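February, notebook 19, p. 52
Wood finish trial, Levthorpe hardwax oil vs. Raner wiping varnish

Second coat on all oak offcuts this morning. Shop at 60 F when I started, humidity not logged (meter battery dead, replace). Oil went on thin with a white pad, wiped back after 15 min. Varnish dragged badly on board 4. N. Shokri thinks the can has skinned and wants it strained before the third coat.

Water ring test on the first-coat boards: oil marked at one hour, varnish clean. Coffee marked both. Rings on the oil boards faded overnight but are still visible in raking light.

Roughly 3061 grit-feet of belt used so far according to Rohani's sheet. I don't know what that unit is. Ask.

To do: strain varnish, recut board 4 to bare wood, sand end grain one grit finer than the faces. Try the Chung pads on the oil. Keep the Plellton stain out of this round, too many variables already.

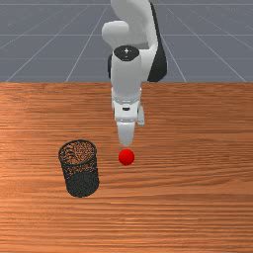
Wooden tabletop with red ball and dark mesh cylinder, rendered.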